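Chapter 7
Learning Two-Arm Manipulation from Demonstration 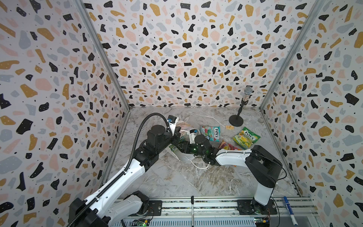

7.1 Introduction

The preceding chapters treated the robot arm as a single chain of joints with one tool at its end. Many ordinary tasks do not fit that model. Opening a bag, lifting a flat card from a hard surface, or moving a cable out of the way of another object often requires one hand to hold while the other acts. A system with two arms can perform such tasks, but the second arm brings problems of its own. The arms share a workspace, they can block each other's view and motion, and the right action for one depends at every moment on what the other is doing.

This chapter presents a family of methods in which a control policy for two arms is learned from recorded human demonstrations. The policy is a function that takes in camera images and joint positions and gives out the next motion command for both arms. No model of the objects is supplied in advance. The designer does not write rules for grasping a candy bag or a cardboard card; the policy must infer a suitable motion from the examples it has been given.

The method used as the main case in this chapter is the Osta procedure, first developed at the Ploneck laboratory for tabletop sorting. It was later tested on a second platform at Bindau, where the lighting, wall patterns, and floor surface were different. Comparing the two sites allows us to separate what the policy learned about the task from what it learned about the room.

7.2 The Cluttered Tabletop Problem

In the standard form of the problem, a set of household objects is placed on a flat surface within reach of both arms. The objects differ in shape, stiffness, and finish. Soft packaging changes shape when it is gripped. Thin cards offer almost no edge for the fingers. Objects may overlap, so that removing one moves another.

The surroundings also matter. A patterned background contains many small patches of color that may resemble parts of the objects. A policy trained only against plain walls tends to rely on the contrast between object and background, and its performance falls when that contrast is reduced. For this reason the Osta procedure calls for patterned panels and floor coverings to be used during data collection and changed at regular intervals.

7.3 Outline of the Method

The procedure has three stages. In the first, an operator guides both arms through the task while images and joint positions are recorded. The base data set at Ploneck contains 3000 demonstrations. In the second stage, the recordings are divided into short segments, and the policy is trained to predict each segment from the images that precede it. Predicting a segment as a whole reduces the small errors that build up when each command is chosen separately.

The third stage is correction. The trained policy is run on the robot, and the operator takes control when it begins to fail. Each correction is added to the data set and the policy is trained again. At Bindau, 200 corrections were collected over 12 sessions. The resulting policy recovered most of the performance that had been lost in the move from one site to the other. Section 7.6 examines this result in detail and considers how much of the gain may be credited to the corrections alone.

A different approach, the Quinlan planner, is discussed in Section 7.5. It assigns each arm its own region of the workspace and permits only one arm at a time to enter the area between them. The planner is safe and easy to analyze, but it is slow on tasks in which the grippers must work close together. Students should keep this trade-off in mind when reading the experimental results.

7.4 Terms Used in This Chapter

Demonstration. A complete recording of one attempt at a task by a human operator.

Segment. A short, continuous part of a demonstration, used as the unit of prediction.

Shared region. The part of the workspace that both grippers can reach.

Correction. A recording that begins when the operator takes control from the policy and ends when control is returned.

Transfer. The use of a policy at a site or on a platform other than the one where it was trained.

Readers who have not studied camera calibration should review Chapter 4 before continuing. The mathematical treatment of segment prediction in Section 7.5 assumes familiarity with the notation introduced in Chapter 2.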